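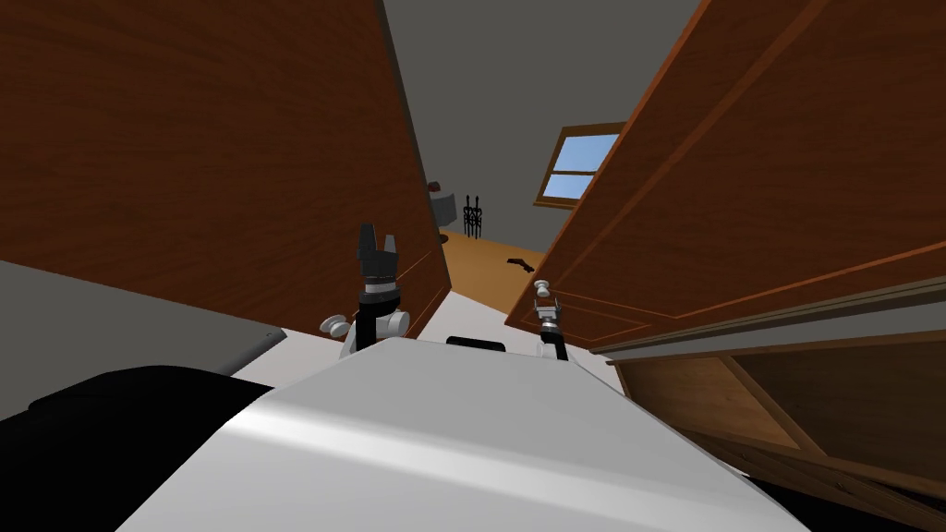
扉が二枚とも開いているのなら成功ではないですか、とHoudaさんは言いました。私もはじめはそう思いました。しかし記録を見ると、成功とは書けません。

2026年9月

今日は朝から、戸棚を開ける作業のシミュレーションを見直しました。戸棚はSkolwoodのモデルで、赤茶色の木の扉に小さい白いつまみが付いています。先週から同じ条件の試行を200回続けて流していて、結果の表は「成功」がきれいに並んでいました。きれいすぎる、と少し感じていましたが、忙しかったので、深く調べませんでした。反省しています。

問題を見つけたのは昼前です。右のグリッパーがつまみのすぐ横にあるとき、力の値が急に上がっていました。上限は175ニュートンと決めてあります。記録の中の値はそれを超えていました。本当なら、超えた時点で腕は止まらなければなりません。ところが腕は止まらず、2000ステップの最後まで動き続けて、判定のプログラムは扉の角度だけを見て「成功」と書いたのです。

つまり、悪いことが二つありました。一つは力が大きすぎたこと、もう一つは保護停止が働かなかったことです。二つ目のほうがずっと重いと思います。力が大きい試行は失敗として捨てればよいですが、止まるはずのものが止まらないと、ほかの結果も信じられなくなります。

午後はHoudaさんと一緒に原因を探しました。正式にはHoudaさんはBouazzaさんと呼ぶべきですが、この部屋ではみんな名前で呼ぶので、日記でもそうします。最初は摩擦の設定を疑いました。つまみが小さいので、指が滑ってつまみの横を押すのではないかと考えたからです。摩擦を変えて流しましたが、値の出方はほとんど同じでした。これで一時間使いました。

次に設定ファイルの458行目を読んで、二人ともしばらく黙りました。停止の信号が左腕の名前にだけ結ばれていて、右腕のところは空でした。左腕の行をコピーして右腕の行を作り、あとで名前を直すつもりで、消したまま忘れたらしいです。変更の履歴を見たら、書いたのは私でした。六月の日付でした。

すぐにHoudaさんに言いました。日本語で「申し訳ございません」と言ったら、そんなに固くしなくていい、と笑われました。「空の欄を警告なしで読むプログラムも悪いですよ」とも言ってくれました。そのとおりかもしれませんが、書いたのは私です。

夕方、Brarkumの担当の方に電話をしました。来週、同じ設定をPlukthorpeの実機に入れる予定だったので、延期をお願いしなければなりませんでした。電話の前に、言うことを紙に全部書きました。「延期させていただきたい」と「延期していただきたい」のどちらが正しいか迷って、結局、話すときは両方使ってしまいました。担当の方は怒りませんでした。「実機に入れる前に分かってよかったです。人が横に立つ予定でしたから」と言われて、胃が少し痛くなりました。

電話のあとで、右腕の行を直して、同じ試行をもう一度流しました。今度は力が上限を超えたところで両方の腕が止まりました。扉は途中までしか開かず、表には「失敗」と出ました。失敗の字を見て安心したのは初めてです。ただ、止まり方がまだ少し気になります。右腕が止まってから左腕が止まるまでに、短い間があります。同時に止まるべきだと思いますが、仕様書には「速やかに」としか書いてありません。「速やかに」は何ミリ秒でしょうか。辞書には載っていません。

Abdel Rahmanの仕様書のほうには数字があったと思うので、明日それを借りて比べます。

明日すること。
空の欄があったら起動しないようにする。
成功の判定に、力の上限を入れる。
前の200回の結果に「使用禁止」の印を付ける。
左の腕でも、わざと上限を超えさせて停止を確かめる。
Houdaさんに報告書の日本語を見てもらう。特に「不具合」と「故障」の使い分け。

帰りのバスで報告書の題を考えました。「右腕の保護停止が働かなかった件について」にするつもりです。「件」が要るかどうかも、明日聞きます。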